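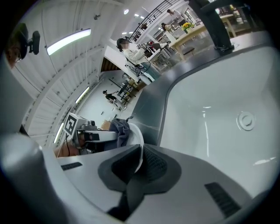 The Plidero hand-held gripper kit has been offered since February on a rental basis to companies that wish to record manual tasks for robot training but do not employ a robotics staff of their own. The supplier, Munteanu, delivers the grippers, trains the operators and checks the recordings before they are handed over. Much of the work takes place in ordinary interiors, at a sink with a round drain plug or at a long white desk, and the grippers are carried by hand from one to the next. A second unit, with a black-and-white marker on the white cube at its upper side, can be put down beside a cloth until the operator needs it. Oana Nedelcu, who directs the rental program, spoke with us at the company's office in Jullstead on a Tuesday afternoon.

Ms. Nedelcu described the service as a response to requests from existing clients. "Companies came to us with a list of tasks and no wish to own the equipment," she said. "They wanted to know how soon a person could start and what the recordings would look like at the end. We built the rental terms on those two points."

Each contract runs for a minimum of four weeks. The fee covers the grippers, spare pads and finger covers, and a weekly review of the material. There are 39 kits in circulation at present. Ms. Nedelcu does not plan to add to that number until the repair bench has been moved to larger rooms.

Training the operators

The first session with a new operator lasts 30 minutes and is led by Dalibor Slanina, the senior trainer. He asks operators to begin with objects they already handle every day and to work at their normal pace.

"People slow down when they pick up the gripper for the first time," Mr. Slanina said. "They treat it as something fragile. I ask them to fold a cloth, put it down and fold it again until they stop looking at their own hands. After that the recordings become useful."

He acknowledged that the weight of the unit remains the most frequent complaint. Operators are asked to rest after every 20 recordings, and the contract states that clients may not shorten this pause. One early client, the household goods retailer Hoto, asked for longer shifts and was refused. The two parties later agreed on a second team of operators.

Mr. Slanina also advises clients against clearing a room before work starts. "A model trained in a silent, empty room learns a silent, empty room," he said. "We would prefer that people walk through and sit at their desks. The lighting should be whatever the building has."

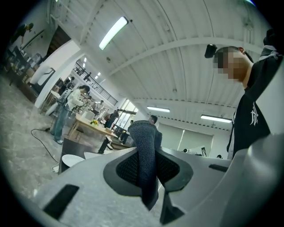 Fingers and covers

Contact surfaces are the responsibility of Lăcrămioara Dinu, who joined Munteanu from a textile testing laboratory. The finger with the dark gray knit cover is the one she recommends for general household tasks. It rises from a black mesh recess in the light gray housing, and the cover is the part that clients ask about most often.

"A bare surface is easier to clean, and some clients insist on it," Ms. Dinu said. "With fabric, the operator has to squeeze less to keep hold of a plate or a folded towel. I inspect every cover that comes back, and I replace it if the weave has pulled at the tip."

Covers are included in the rental fee. Pads are also replaced without charge, provided that the worn part is returned with the kit. Ms. Dinu said that glue residue and cooking oil account for most of the damage she sees, and that neither should be treated with solvent on site.

Review and delivery

Recordings are reviewed by a group under Tarek Darwish. A recording is returned to the client with a written note if the view of the work is blocked or if the task was abandoned partway. Mr. Darwish said that clients sometimes object to the second rule.

"A dropped cup is acceptable if the operator picks it up and carries on," he said. "That is part of the task. What we cannot use is a recording that simply stops."

Faces are blurred before delivery. Clients remain responsible for informing their own employees that recording is under way, and Munteanu supplies a notice for this purpose in English and Romanian.

Asked about the limits of the service, Ms. Nedelcu named two. The kit is not offered for outdoor work, and it is not offered for tasks that involve blades. Requests for either are recorded and reviewed each quarter. Inquiries about rental terms may be addressed to Sânziana Stanciu, who manages client accounts at the Jullstead office.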